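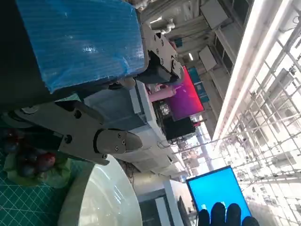 Siiri Paju writes that she has packed up the same kitchen three times in these boxes and would like the lids sold separately. They now are. More on that under Spares.

Revelby Corrugated Plastic Box

The Revelby is a reusable box made from corrugated plastic sheet. It does the same job as a cardboard carton but can be wiped clean, and it doesn't go soft on a damp floor. People buy it for moving, for stockrooms, for props and table displays, and for keeping things under a workbench. It comes in blue only. We stocked gray for a while and very little of it sold.

The box arrives flat. Fold the four sides up along the creases, tuck the short flaps inside the long ones and press the corners until they click. It takes a minute or so the first time. To store it, push the corners out from the inside and lay it flat again. The creases are stiff when new and get easier after the first few folds.

What to put in it

The Revelby suits light and medium things with an awkward shape: bowls, artificial fruit, table linen, cutting mats, cables, small lamps. Large bowls go in upright, on the rim, with a cloth between each one. Artificial grapes and other fruit on stems should go on top. The leaves crease under weight and don't always come back.

Cutting mats are best laid flat on the bottom. Don't roll them. A mat that is too wide for the box should travel separately, between two sheets of board.

For books, tools or anything made of solid metal, buy the Bustar instead. It has a thicker wall and a double base, and costs more.

Details

Material: corrugated plastic sheet, ribbed finish
Color: blue
Length: 700 mm
Weight, empty: around 2 kg
Lid: included, lifts off
Handles: cut-out, one at each short end
Supplied: flat, single or in packs

Stacking

Full boxes can be stacked with the lids on. Put the heavier ones at the bottom and line up the corners - the strength is in the corners, and a box set across two others will sag in the middle. Without lids, don't stack them at all.

Cleaning

Wipe with warm water and dish soap. Stand the box on end afterward so that water can run out of the ribs. Solvent cleaners leave the surface dull. Marker pen comes off with rubbing alcohol if you get to it in the first few days. For labels that will be changed often, we sell the Sepp card holder, which clips over the rim.

Spares

Lids: item 105, sold singly
Corner clips: item 86, in a bag
Sepp card holder: see Labels and Holders

The lids fit every Revelby sold since December, when the rim was changed. Older boxes have a narrower rim and the new lid will sit loose on them. If you aren't sure which one you have, look at the handles. The older boxes have round ends to the cut-out and the current ones are square.

Ordering

Single boxes ship from the Premiditz warehouse. Packs are sent on a pallet and need someone at the address to sign for them. Unused boxes can be returned flat, with the lids, in the original wrap.

Page updated 27 May 2020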